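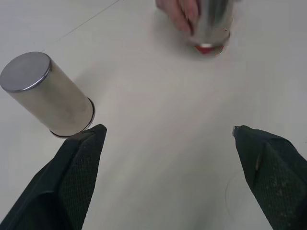
A brushed metal cylinder on a white tabletop, with a can in the hand behind it.

The tin drawer

Most kitchens have a place where empty tins and canisters end up. In Gaëtan Lebrun's house in Latedthorpe it was the bottom drawer beside the cooker, and by July it would no longer shut.

Lebrun repairs clocks for a living and keeps small parts in whatever comes to hand. Tea canisters hold springs. Old food cans hold brushes and pencils. The trouble started when he moved his workshop home from the unit on Clendell Road and brought 40 containers with him, most of them unlabelled.

His method for sorting them is slow and simple. He clears the table, wipes it down and takes everything out of the drawer. Each piece is picked up, looked over and put in one of two groups. Anything with a rusty seam goes for recycling. Anything with a sound rim stays.

"The rim tells you most of it," he says. "If that's gone, the lid never sits properly and you lose what's inside."

He prefers plain metal to anything printed. A dull finish hides fingerprints and small scratches, and it can be cleaned with warm water, washing-up liquid and a soft cloth. Scouring pads leave marks. For sticky labels he uses cooking oil, left on for 20 minutes and rubbed off with kitchen paper.

Round containers have one drawback. Put down on their side they roll, and Lebrun has a dent in his floorboards from a heavy one full of brass screws. He now stores them upright on a shallow Grodlow shelf, tall ones at the back.

Thirteen containers went in the end. The rest have paper labels tied on with string, written in pencil so they can be changed. The drawer holds tea towels.

He kept one he has no use for, a lidded canister from the old Canpolat grocery, where his mother bought coffee. It is on the windowsill with nothing in it.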